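Section 4: Packing the snack bag

You've done the shelf labels and the tins (sections 2 and 3), so now we get to my favourite bit, which is the snack bag. I've packed more of these than I care to admit, first for Hundholm walking weekends and then for the Baptista house, and I still enjoy it! If you only need a bag for a short outing you can skip to 4.3, but do read the note on crumbs first.

4.1 What you'll want on the table

A paper carrier with a flat bottom. Patterned or plain, it makes no difference to the snacks, though I find a checked one easier to spot in the boot of a car.
Your packets, all of them, out of the cupboard.
The small whiteboard from the Kilter starter box, or any scrap of board you can scribble on and wipe.
A damp cloth.
The luggage scales, if the bag is going any distance on foot.

4.2 Filling the bag

1. Wipe the table and let it dry. Paper bags soak up a puddle faster than you'd think and then the bottom goes.

2. Open the bag fully. Put your whole hand in and push the corners out from the inside (Mylene does this with a tin, which is quicker, but I always end up with a split). A bag that isn't properly open will look full when it's only half done.

3. Write your list on the whiteboard. Mine is usually illegible to everyone else in the house and that's fine. Keep it on the table next to you, a bit off to one side, so you aren't leaning over the bag to read it.

4. Sort the packets into stiff and soft. Boxes and bars are stiff. Crisps, puffs and anything with air in it are soft, and pouches of sweets go in with whichever pile is smaller.

5. Stiff things go in first, standing up along the sides. If one is taller than the rest, let it poke out at the top; it gives you something to grab when you're rummaging later.

6. Fill the middle with the sweets and smaller packets. Don't press down. I'll say it again in the cautions, but please don't press down.

7. Soft packets go on top, last of all, with the air still in them. Any that won't fit can wait on the table until you've done step 8.

8. Weigh it. I stop at 1000 g for a paper bag with no handles. Dinesh says his hold more and perhaps they do, but he wasn't the one picking raisins out of the gravel at Hundholm.

Note on crumbs: they'll turn up whatever you do, mostly at the front edge where you're standing. Leave them until the end and do them in one go with the cloth.

Caution: a torn bag can be used at home but shouldn't travel. If the rip is near the top, fold it down and carry on. If it's lower than that, start again with a new bag. Tape on the bottom seam doesn't last, and I've tried three kinds.
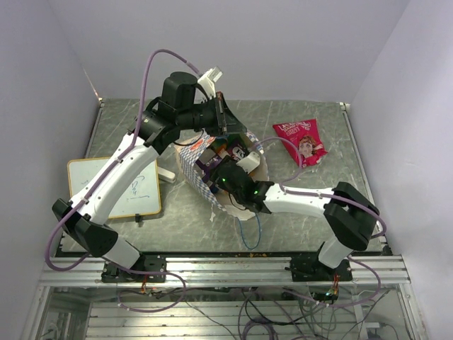
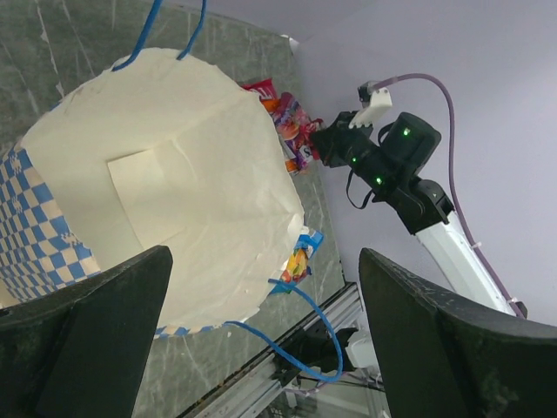 Snack packing on the grey marbled table, with the checked pattern and the bright wrappers.

4.3 The short version

For an afternoon out, I do steps 2, 5 and 7 and leave it there. One bar each, one bag of something crunchy to share, done. Felicidad adds a satsuma per person, and since she started doing that I've copied her every time (put them in with the stiff things, or they roll).

4.4 Leftover packets

9. Gather up whatever didn't go in. Opened pouches get squeezed flat, folded over twice and pegged. Unopened ones go back on the shelf you labelled in section 2, newest behind oldest.

10. Check the dates while you have them in your hand. Anything with under 30 days left goes in the front basket, where it'll be eaten by the weekend in our house.

11. Wipe the whiteboard, unless you're packing the same again next week, in which case leave it and save yourself the bother.

Caution: nuts. If anyone on the trip can't have them, pack theirs first, in a separate bag, on a clean table, and write the name on the outside. Don't rely on remembering which one it was.

4.5 If something goes wrong

The bag leans: you've put all the stiff packets on one side. Take out two and swap them over.

The top won't fold: it's too full. Take out something soft.

Everything at the bottom is dust: somebody pressed down.

The list and the bag don't match: go by the bag and change the list. Consolacion disagrees with me strongly on this and you'll find her way of doing it in the appendix, along with the Nuvetero checklist if you're catering for a bigger group.

Next: Section 5, Drinks and things that leak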